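Grip pads, cable snags and other things I fixed twice

I've been building hand-held grippers in our shared workshop since August, and my notebook is now mostly crossings-out. Xiaoqing Luo asked me to type up the parts that weren't, so these are the tips I'd hand to anybody starting on a pair of their own.

Print the finger pads in something bendy and print them slow. My first set took 22 hours and came out stringy because I left the spool out overnight. Dry it first! If the mesh on the inside face closes up, turn your flow down a little before you start messing with temperature (I did it the other way around and wasted most of a roll).

Don't glue the pads on. I know, it's tempting. Use screws with a dab of removable thread locker, so that when one side wears out you can swap it in a few minutes. And swap both sides together, or the fingers won't meet evenly and small stuff like washers will squirt out sideways.

Test on a long, plain table with nothing you love on it. I start with both tools up at one end and leave myself plenty of bare wood to work on, then set out whatever I'm picking up that day. Clothespins are great for a first try, and a folded dish towel is harder than you'd think.

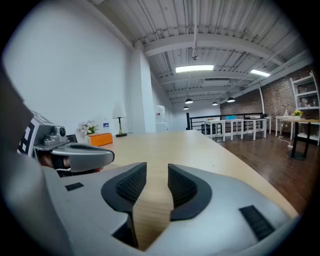 Two grippers over the long table, the near one with its hooked pads and the other in hand with its camera on top.

Now, cables. Leave more slack than looks tidy, and let the loop hang under the handle where your wrist won't catch it. I pulled the plug out of mine four times in one evening before Sebastián Quezada came over and put a strip of hook-and-loop tape on it. Zip ties are fine once you're sure, but I'm never sure.

Markers: print them matte. Glossy paper picks up the overhead lights and then the software loses track of where the tool is. Stick them down from the middle outward, same as a phone screen protector, and if you get a bubble just peel it and print another one.

Keep the vents clear, too. Sanding dust gets in there like you wouldn't believe, so I cover them with painter's tape any time I'm cleaning up a shell, then pull the tape before I power up. (Write PULL ME on it. Really.)

Wipe the pads with a damp cloth and a drop of dish soap when they stop gripping. Skip the furniture polish, and keep it off the table as well if you're testing there. I'm still hunting for a softer pad material that doesn't tear at the screw holes, so if you've got one that works, leave it in the comments with your print settings.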